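Village hall kitchen and main room: my walk-round list, with comments

I've been doing the November walk-round at Wistwood hall for a few years now, and people keep asking me for the list, so I've typed it up with all my scribbles left in. It's the same order I walk it in, front door to back store. Tick, cross or query against each one, then write something next to it even if it's only "fine". A page of bare ticks is no use to whoever does it next year.

You'll want a torch, a tape measure, a pencil, a damp cloth and the key ring with the green tag. Allow a whole morning.

Front door and porch

1. Door opens fully and stays open on its hook. TICK
Hook is fine. The mat had crept under the door again, so I've turned it round and it lies flatter that way. If it creeps back I'd bin it and buy a heavier one.

2. Porch light works on the switch and on the timer. QUERY
Works on the switch. The timer still thinks it's summer. I moved it on an hour but I'd like someone to look in at 4 o'clock and see whether it comes on.

3. Step edge visible in poor light. CROSS
The white paint has nearly gone from the left half. Paavo Laitinen has half a tin left over from the car park lines and says he'll do it on the next dry day. Put a cone out for evening bookings until then, please, and put it back in the cupboard afterwards!

Main room

4. Both exits clear, no chairs stacked in front. CROSS, now sorted
Nine chairs in front of the side exit, and I moved them myself. I know it's the handiest bit of wall, I do it too when I'm in a rush, but that door has to open straight away for someone who's never been in the building before. I've put tape on the floor to mark the bit that stays bare.

5. Exit doors open with one push. TICK
Side door is stiff but it does go with one push. I've rubbed candle wax on the bolt, which my dad swore by, and it's a good deal better.

6. Floor sound, no lifted boards or proud nails. TICK
One board by the stage creaks like mad but it's solid. I went over the whole floor in thick socks first and then again in shoes, because you feel a nail head through a sock long before you see it. (Go gently.)

7. Tables: tops, edges and legs. TICK with a comment
This is the one I spend longest on, as the tables get the worst of it. Run the cloth slowly along every edge and see if it snags. If it catches, there's a splinter coming, so mark the place with pencil and sand it back the same day. Then a hand flat on the top, lean, and feel for rocking.

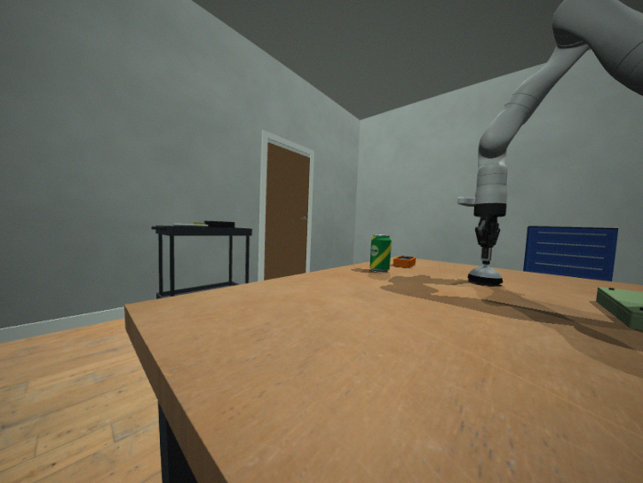

Old scratches don't bother me one bit. A scratch you can't feel with a fingernail is just age and I leave it alone. What I do write down is anything deep enough to hold crumbs, because we serve food on these, and anything at a corner where a toddler's forehead might be. The folding tables need a separate look underneath: open the legs, let the catch click, then try to fold it again without touching the catch. If it folds, it goes straight in the back store with a label on. One did this year. It's labelled, so please don't "just use it for the raffle".

8. Chairs: every one sat on. TICK
Yes, every one. It takes ages, and I take the radio with me. Two had loose backs and I tightened them with the screwdriver from the kitchen drawer, which I then put back in the kitchen drawer, thank you very much.

9. Curtains clear of the heaters. CROSS
The end pair hang far too close when they're drawn. I've tied them back for now with string and it looks dreadful. They need taking up by a hand's width. Niilo Kettunen has a sewing machine and a kind heart, so I've left a note.

10. Heaters: guards on, nothing drying on them. TICK
All guards tight. I found one tea towel, and I'm naming no names but it had strawberries on it.

11. Extension leads. CROSS
We had one lead plugged into another lead behind the stage, for the fairy lights. I've taken both out. Use the long Rastik one on the reel and unwind the lot before you switch on, even if you only need the first bit of it. A coiled lead gets hot with a load on it. The reel lives on the hook beside the piano.

12. Picture rail and noticeboard firm. TICK
Noticeboard had worked loose on one side and I've put a longer screw in. I also took down everything that was out of date, including a poster for a jumble sale that I think was before my time.

Kitchen

13. Fire blanket on the wall and reachable. TICK
Reachable without leaning over the hob, which is the whole point. Pull tabs hanging down as they should.

14. Extinguisher: pin in, needle in the green, service label in date. QUERY
Pin and needle are fine. The label is so smudged I can't read the month. I've rung Salminen, who do the servicing, and they're looking it up. If they can't find it they'll come out anyway.

15. Urn. TICK
Lid sits down properly and the tap doesn't drip. Stand it at the back of the worktop, flex behind it, never dangling. I'd still like a sign saying HOT, as you can't tell by looking.

16. Fridge cold enough. TICK
Left the thermometer in for an hour on the middle shelf and it read 4 degrees, so that's good. Door seal has a bit of mould in the fold at the bottom — old toothbrush and washing-up liquid shifted it.

17. Knives. TICK
All in the block and all counted against the card inside the drawer. The bread knife had been living in the cutlery tray, blade up. Please don't!

18. First aid box. CROSS
No plasters at all, blue or otherwise, and the eye wash was past its date. I've bought both out of petty cash and the receipt is in the tin. Whoever uses the last of something, write it on the sheet stuck in the lid. You don't have to replace it, only write it down.

19. Cleaning stuff locked away. TICK
Locked, key on the high hook. One bottle had no label and smelt of lemon, and I'm not keeping a mystery bottle, so I've put it aside for the tip.

Tables again, once they've been set out

20. Gaps between tables wide enough. TICK
I set the room up the way the lunch club has it and measure. I like a full metre, 1000 mm on my tape, between table edges, so a wheelchair or a pushchair gets through with the chairs tucked in. Then I pull some chairs out as if people were sitting in them and walk it again carrying a tray, which tells you far more than the tape does. The corner by the hatch was tight. Shifting the end table towards the window fixed it.

21. Corners not sticking out into the walkway. TICK
Set them square to the wall if you can. If you fancy them on the slant for a party, that's fine, only stand at the door first and check you aren't about to catch your hip on one. I have had that bruise.
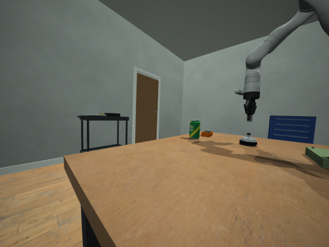
Toilets

22. Hot tap not scalding. TICK
Ran it for two minutes and held my hand under. Comfortable.

23. Red cord hangs to the floor. CROSS, now sorted
Tied up in a neat bow, again. I untied it. It has to reach the floor because that's where a person who's fallen will be. I've stuck a small card beside it saying so.

24. Grab rails firm. TICK
Hung my whole weight on each. They held, and I'm no sparrow.

Back store

25. Nothing heavy above shoulder height. CROSS
The box of Flarkunura crockery was on the top shelf. It's lovely stuff and it weighs as much as a calf. Paavo and I got it down between us and it's now on the floor by the mop bucket, with the paper cups up top where it was.

26. Steps: feet on, treads clean. QUERY
One rubber foot is wearing thin. Fine for now, but I'd replace the pair before spring.

27. Light switch reachable from the door. TICK
It is, provided the stage blocks stay to the right.

Still to do after this round: porch step paint, curtains up, extinguisher date, HOT sign for the urn, new feet for the steps. I've pinned a copy inside the kitchen cupboard door with a pencil on a string. Cross things off as you do them and put your initials, and if you spot something I've missed, add it at the bottom and I'll put it on the list for next November.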